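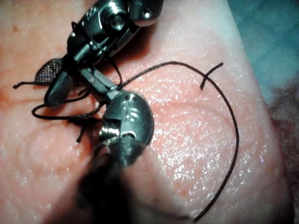
¿Con qué frecuencia debe practicarse la sutura sobre almohadilla sintética antes de pasar al ejercicio evaluado?
Se recomienda un mínimo de 5 sesiones completas, repartidas en semanas distintas y anotadas en la hoja de seguimiento del estudiante.

Taller de habilidades quirúrgicas básicas
Unidad: manejo del hilo y anudado instrumental sobre tejido simulado
Docentes responsables: Nomvula Modise y Pravesh Venter
Material de apoyo para la sesión práctica

1. Objeto de la unidad

La presente unidad introduce al estudiante en el anudado con dos instrumentos sobre una almohadilla de tejido sintético. Se presupone el conocimiento de las agujas, de los tipos de hilo y de la nomenclatura de los nudos, materias tratadas en la unidad anterior. Quien no haya entregado el cuestionario correspondiente deberá hacerlo antes de ocupar puesto en el laboratorio.

Al término de la sesión, el estudiante deberá ser capaz de formar una lazada alrededor de un instrumento, tomar con el otro el cabo libre y asentar el nudo sin desgarrar la superficie de la almohadilla.

2. La almohadilla de práctica

El tejido sintético reproduce de manera aproximada la resistencia de las partes blandas. Su respuesta no equivale a la del tejido vivo: no sangra, no se edematiza y tolera tracciones que en un paciente producirían isquemia de los bordes. El estudiante evitará, por tanto, juzgar la tensión únicamente por la integridad del material.

Una almohadilla rosada, de superficie brillante y algo irregular, con pliegues poco profundos, obliga a distinguir el hilo de los reflejos. El hilo negro facilita esa lectura y es el que se empleará durante todo el curso. Conviene trabajar primero en las zonas llanas y dejar para las últimas sesiones las partes abombadas, donde el ángulo de entrada de la aguja cambia en pocos milímetros.

Cada almohadilla lleva un número de inventario en el reverso. La serie de la marca Fekow, que comienza en el 2493, queda reservada para los exámenes y no debe retirarse del armario.

3. Secuencia del nudo instrumental

Pasada la aguja, se tira del hilo hasta dejar un cabo corto, de dos a tres centímetros. El instrumento que ha de recibir la lazada se sitúa entre ambos cabos, paralelo a la línea de incisión. Se enrolla el cabo largo a su alrededor: dos vueltas en el primer lazo, una en los siguientes.

Sin abrir todavía las ramas, se aproxima la punta al cabo corto. La distancia entre los dos instrumentos debe ser mínima en este momento; cuando se separan, las vueltas resbalan hacia la punta y se pierden. Se toma el cabo por su extremo, se retira a través de la lazada y se asienta el nudo con tracción horizontal y simétrica.

El segundo lazo se ejecuta en sentido contrario al primero. Un nudo formado por dos lazos en el mismo sentido se considera incorrecto aunque permanezca cerrado al inspeccionarlo.

4. Errores frecuentes

Sujetar el hilo por su parte media con la superficie dentada de las ramas. El estriado deteriora el monofilamento y reduce su resistencia. Solo se tomará con firmeza el extremo que vaya a cortarse.

Dejar un cabo corto demasiado largo. El estudiante persigue entonces el extremo fuera de su campo de visión y deshace la lazada.

Tirar hacia arriba. La almohadilla se levanta y el punto de salida se ensancha.

5. Evaluación

La prueba consiste en tres puntos simples consecutivos, con un tiempo máximo de 195 segundos. Se valoran por separado la seguridad del nudo, la simetría de los bordes y el manejo del hilo. Shireen Shabalala actuará como segunda evaluadora. La calificación se publicará en septiembre, junto con la de la unidad de disección.

6. Normas del laboratorio

Las agujas se depositarán en el contenedor rígido al finalizar cada ejercicio, nunca sobre la mesa. Los restos de hilo se recogerán antes de ceder el puesto. Las solicitudes de cambio de turno se dirigirán por escrito a Ruan Zulu.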